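About Ondulier

Hello, and thanks for dropping by! I'm the person behind Ondulier, a small workshop that makes drawer dividers, shelf trays and wall pockets out of old corrugated cardboard. I started at my own kitchen table in Uibo with a craft knife, a glue pot and a very patient family, and I now have a proper unit with a door that locks and a kettle of its own.

All my card comes from shops within walking distance. I flatten it, trim off the tape and the crushed corners, and sort it by thickness. Single wall goes for dividers, double wall for anything that has to hold weight.

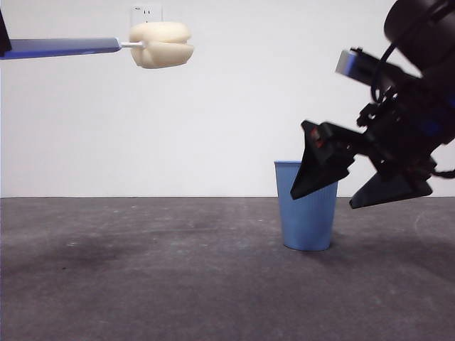 Dividers are still what I sell most of, and the Drulemik set is the one people come back for. It slots together without glue, so you can pull it apart and change your mind as often as you like (I do, usually in September when I have a big clear-out). I cover mine with leftover wallpaper, and I like a soft, quiet shade in a drawer -- that pale cream of the bun up there, held against the white wall, is very near the lining paper I use on the plain sets. If you'd prefer stripes or flowers, just ask and I'll see what's on the shelf.

Last year I made 2198 dividers and 425 wall pockets, all cut by hand. My wrists would like me to buy a proper press, and I'm saving up!

I also run workshops upstairs at Grurton, the old drapery shop. They last 2 hours, with tea, and you go home with a finished tray. Children are welcome if they bring a grown-up. Bring an apron too, as the paste gets everywhere.

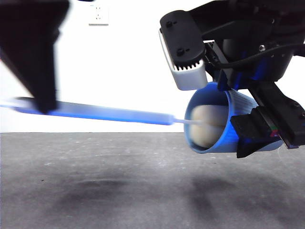

Orders and getting in touch

Everything is made to order, so please measure the inside of your drawer before you write to me -- width, depth and height, in millimetres if you can. Shops and schools wanting 100 pieces or more get a lower price, but I do need a month's notice for those. Email is best, as I can't hear the phone over the radio. I answer in the mornings, normally before 10.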